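Chapter 3
Light, Surface and Colour

Reading time: 2 minutes

Colour is often treated as a fixed property of an object. In this chapter it is treated as the result of three factors: the light that falls on a surface, the way the surface returns that light, and the eye that receives it. A change in any one of them changes the colour that is seen.

A matt surface scatters light in all directions and keeps much the same tone from wherever it is viewed. A glossy surface returns part of the light in one main direction – the highlight – and this part carries the colour of the lamp. Pale surfaces need particular care, as small differences in tone are easily lost on them. Section 3.2 sets out the method for recording such differences.

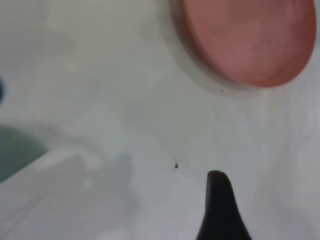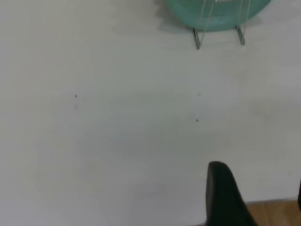
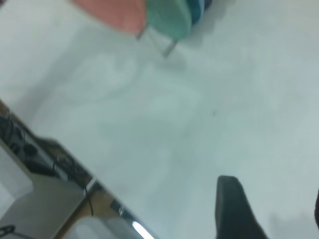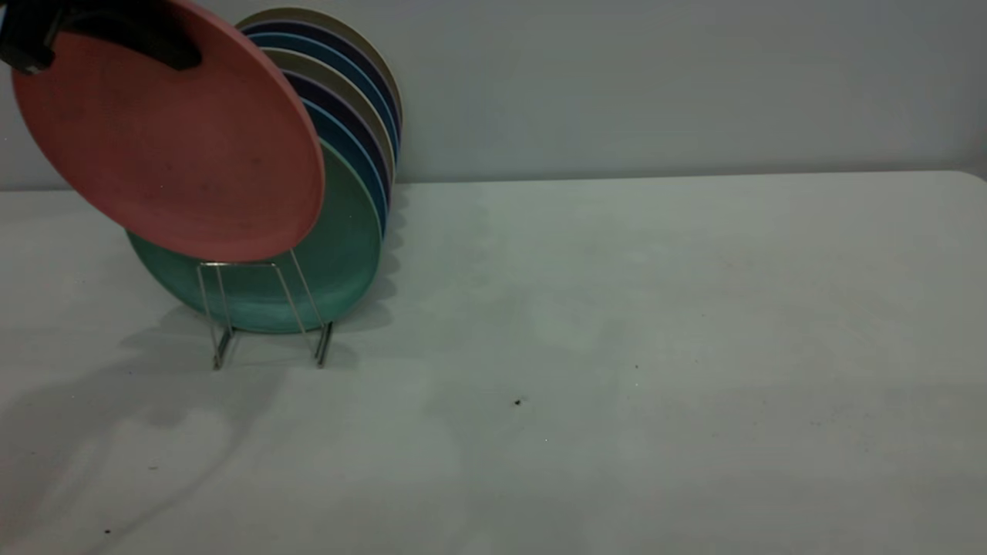 Figure 3.1 Pinks and blue-greens with pale surfaces.

The terms hue, lightness and strength are used throughout in the sense given in Chapter 2. Hue names the colour, lightness places it between black and white, and strength measures its distance from a grey of equal lightness. Two paints may share a hue and still differ widely in the other two.

The worked problems use readings from the Elton paint survey, in which 393 wall samples were compared under 14 lamps. Readers should note that the Zitbridge samples were measured in August, under a north window, and are listed in a separate table.

Contact Plotby Press | © Plotby Press | Back to top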